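I'd been trying to get Mamta Grewal on the phone since July, and when she finally called back it was from a parked car, eating lunch, with 30 minutes before her next home visit. "Ask fast," she said, so I did.

Mamta runs collection standards at Stovix, and if you've done any handheld gripper work in the past couple of years you've probably followed her rules whether you knew it or not. The in-house guide she wrote got passed to Fudach, then to the crew at Juletti, and now people send me bits of it as if it had fallen from the sky. I wanted to know how it got written and what she'd change.

"The first version was 132 rules," she told me, and she laughed pretty hard at that. "I was so proud of it! I printed it out. Then I went along on a visit and watched an operator try to keep the thing open on her knee while holding a gripper in each hand. She gave up after page two and I couldn't blame her."

The version people use today has five rules on a single card. The rest went into a reference file for reviewers, who do have time to read. I asked which of the five gets the most pushback and she didn't have to think.

"Leave the room alone. Operators want to tidy. They're nice people, they're in somebody's home, they want to smooth the bed and close the closet. And I get it – my own mother would faint. But if every bed in the set is made, you've taught the policy that beds are flat."

What about privacy, then? Doesn't a room left alone mean somebody's mail is in view? She was quick on this one. Letters, family photos, medicine and screens that are switched on get moved or covered before the first take, and the person who lives there does the moving. The operator doesn't touch any of it. The resident also gets to see the takes before they leave the house, and can pull any of them without giving a reason. "No haggling," Mamta said. "If an operator argues with a resident about a take, that's a conversation with me."

She's strict about small parts, too. Last spring her team went back through 2,264 takes for a review, and the thing that bugged her most was how differently people treated beads, screws and other tiny stuff. Some dumped everything out at once. Some laid it in rows like a jewelry counter. The rule now is that loose pieces start in a tray, the tray goes on whatever surface the task calls for, and you check for strays before you pack up.

"Soft surfaces are where you learn who has read the card," she said. "A bead on a table, fine. A bead on fleece sinks in, and your fingers come at it from a silly angle, and you want so badly to just pick it up with your hand. Don't! Log the miss and go again."

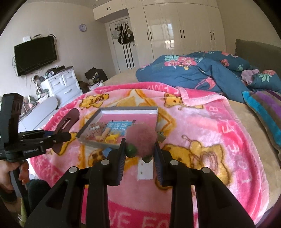 Neelam Bhatia
Contributing writer, home robotics

I told her my own gripper habits are terrible on anything soft. I come in too steep, I squeeze too early, and I end up with a pinch of blanket. She said that's most people, and that she'd rather have an honest miss in the log than a clean take somebody fiddled with.

We got onto two-gripper work next, where her guide and the one from Stasiv part ways. Stasiv asks for both tools to stay in view from start to finish. Mamta thinks that's too stiff. Her card says you name the lead hand before the take and stick with it, and the other one can come and go. "I've gone back and forth with them on it," she said. "We're friendly. We're both stubborn."

Would she ever want one shared standard? Yes for consent and for labels, she said, and she'd sign that tomorrow. On technique she'd hold off for now, as the fingertips keep changing and the rules would be stale before anyone finished the formatting.

By then I could hear her packing up her lunch. I squeezed in one more and asked what she tells a brand-new operator on the first morning.

"Shoes off, say hello, ask where you're allowed to stand," she said. "Then read the card. It's one page, they can manage one page." And she had to go – her next visit was at 1:30 and she still had to find the building.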